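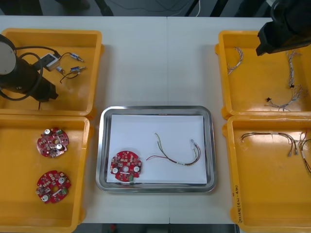 Planning a Small-Parts Sorting and Kitting Cell: Your Budget Questions Answered

So many of you wrote in after our first two-arm cell went live at the Clundine shop that we've put the answers in one place. We build and repair control units, which means boards and wire harnesses all day long, and most of what follows comes from buying for that kind of work. If you handle bottles or boxes, the sums will look different, but the planning questions are much the same.

Where do I start? The arms?

Start with the parts! I know the arms are the fun bit, and I spent a whole month of evenings reading arm brochures before I'd measured a single harness. Then I had to go back and do it properly. Lay out everything the cell will pick up, and write down for each part its size, its weight, where it can be held, and what must never be squeezed. A round board with tall capacitors and a hole in the middle is a very different job from a floppy bundle of wires with pins on the end. Your gripper choice comes out of that list, and your arm choice comes out of the gripper.

One arm or two?

For boards alone, we would have bought one. For harnesses we wanted two, and I'd make the same choice again. Wires bend, spread out and catch on their neighbors, and a second gripper can steady one end while the first moves the other. Two arms also let you reach both sides of a table without long stretches across the middle.

The second arm does cost more than its sticker price. Budget for a second gripper, a second set of cables, more floor space for the stand, and extra time in programming so the two don't meet over the center tray. We left that last one out of our first plan and had to find the hours later.

What should I set aside for grippers?

More than you think, and keep it as its own line. Finger blocks wear, and you'll want to try different shapes. We order fingers in pairs and keep a spare pair per arm on the shelf. If your supplier lets you borrow a gripper for a trial, send them your worst part, the tangliest one you've got. Anyone can pick up a nice flat board.

Do I need special trays?

No, and I love this answer because it saves real money. Plain trays in a bright, solid color do a fine job as bins: one for boards, one for short leads, one or two for harnesses. We use orange ones. A metal tray lined with a sheet of white paper makes a good spot in the middle for the set being put together, and the paper costs next to nothing to replace.

Three things to check before you order a stack:

Depth. If the sides are too tall, the gripper body hits the rim before the fingers reach the part.
Shine. Bare metal can throw glare back at a camera, so test it under your own lights.
Static. If live boards will go back into service, ask for trays and liners rated for static control. Color tells you nothing about this, so get it in writing.

Buy extras of whichever tray you choose. Styles get dropped, and a new tray a little wider than the old one means teaching positions all over again. Mark them too – a pen on the front lip works until you get around to labels.

How much table do I need?

Measure with the trays out, then add room for the arms to move away from the work. Our plan is 7 tray positions on the big table, with two left open for jobs we haven't thought of yet. A white top has been great for spotting dropped pins. If you join two tables, have the joint leveled before anything is bolted down, and ask the installer to check it again after a week of running.

What about cables?

Cables! They deserve their own meeting. Every gripper brings at least one, and it has to follow the arm everywhere. Coiled cable takes up slack nicely, but it can also sag into a tray and drag across your parts. Price the clips, sleeves and strain relief along with the arms. Our cable hardware came to $194, easily the best value on the whole order.

Which suppliers did you look at?

We got quotes from three. Wenine quoted the cell as a full package, with stands, training and a service visit included. Holtetti sold arms and grippers separately, which suited us because we already had tables and enjoy putting things together. Lévesque had the clearest paperwork of the bunch and answered every question about spare parts, though the lead time was longer than we could live with. We went with Holtetti. A shop without someone keen to do the setup might be happier with a package, and there's no shame in paying for that.

Ask each supplier for the same four things: delivered price, lead time, price of the most common spares, and what a support call costs after the first year. Put them side by side on one page. You'll be amazed how different the quotes look once shipping and spares are in there.

How long until it does useful work?

We allowed 90 days from delivery and used nearly all of them. Boards went quickly. Harnesses took the bulk of the time, especially the branching ones with a connector partway along. Plan your first jobs in order of difficulty and let people see the easy ones running early. It does wonders for the mood in the shop, and it gives you something to show whoever signed the order.

Should I plan for a camera system?

If parts will lie loose in trays, yes. If you can place each one in a fixture, maybe you can hold off. Fixtures are cheaper per part type, but the count climbs fast when you carry many harnesses. Leave mounting points above the table either way, and run the spare cable now while the floor is open.

Will it replace the people at the bench?

Ours didn't, and we never put labor savings in the budget. We counted shorter waits between jobs and fewer kits sent back with a missing lead. The bench crew picked which parts the cell should try first, and their list was far better than mine.

Can I come and see it?

Please do! Mornings are best, before 10. Bring a bag of your own parts if you can – we'd love to try them.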